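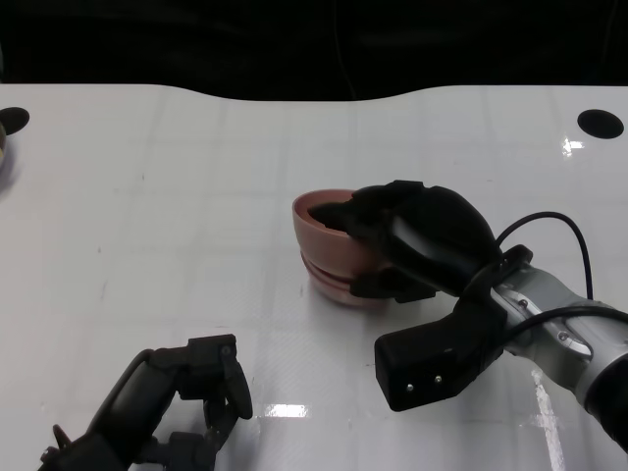
Ticket 2000
Product: Virág bowl, pink
Subject: Bowls jam when nested
Opened by: Hala Sayegh, Brolevdale
Status: Open, waiting on supplier

We bought 25 of the pink Virág bowls from Fadwood in August for the lunch counter and they jam together when they are nested. It doesn't happen every time. I can put one inside another, lift the top one off, do it again, and it's fine. Then the next pair goes down and won't come apart without twisting. The older Virág bowls we have from last year never did this. On a pair that comes apart easily there is a groove between the upper rim and the lower one, like on the two stacked here, and you can get a fingernail into it. On the bad pairs the groove closes up on one side.

Please tell me if this is a known fault or if we are storing them wrong. They go through the dishwasher, dry on a rack and then get stacked on the shelf by the sink.

Reply from Fadwood support

Thank you for the report. We have no open fault on this bowl. Could you check the following and write back:

1. Are the bowls fully dry when they are stacked?
2. How tall are the stacks?
3. Is there a size mark on the foot of each bowl? The Virág comes in two sizes that are close to each other.
4. Does it happen with the same bowls each time?

For bowls that are stuck now, stand the lower one in warm water and put cold water in the upper one. Wait a few minutes and turn the upper bowl gently. Please do not pry with a knife.

Reply from Hala Sayegh

The warm and cold water worked on two of the three stuck pairs. The third needed 20 minutes and a drop of dish soap run around the rim.

Stacks were as tall as the shelf allows. I have cut them down to four.

On drying, I left a batch out overnight and stacked them in the morning. One pair still jammed, so I don't think water is the whole cause, although it was clearly worse when I stacked them straight from the rack.

No size mark that I can find. There is a small ring on the foot and nothing inside it. I then unstacked everything and stood the bowls side by side to compare them.
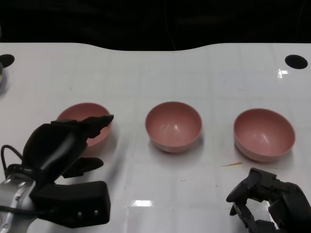 By eye I could not sort them with any confidence. One can look bigger than its neighbor and then look the same when I swap them, so I went to a tape across the rim. Most of ours match. A few came out slightly narrower, and those are the ones that go down too far into the bowl under them. I put a bit of masking tape on the foot of each narrow one and stacked only taped with taped and plain with plain. No jams since yesterday lunch.

Reply from Fadwood support

That is helpful. It sounds like the smaller size was mixed into your carton. The size mark was left off for a while when the foot was changed, so its absence doesn't tell us anything.

Please send the lot code from the carton label. It is on the short side, under the barcode. If the label also says Ekex, that carton was packed at the other warehouse and I will pass the ticket to them.

Reply from Hala Sayegh

It does say Ekex. The lot code is torn, I can only read the last part, and I've attached what's left of the label separately. The packing slip says 25, all one size.

I'd like the narrow ones replaced with the right size. I don't need a refund on the rest. We can keep using the taped ones until the replacements come, but the tape comes off in the dishwasher and I have to redo it every evening at 6, so sooner would be better.

Update from Fadwood support

Passed to Ekex warehouse with the label and the packing slip. Keep the stacks at four and keep the two sizes apart for now. Ticket stays open.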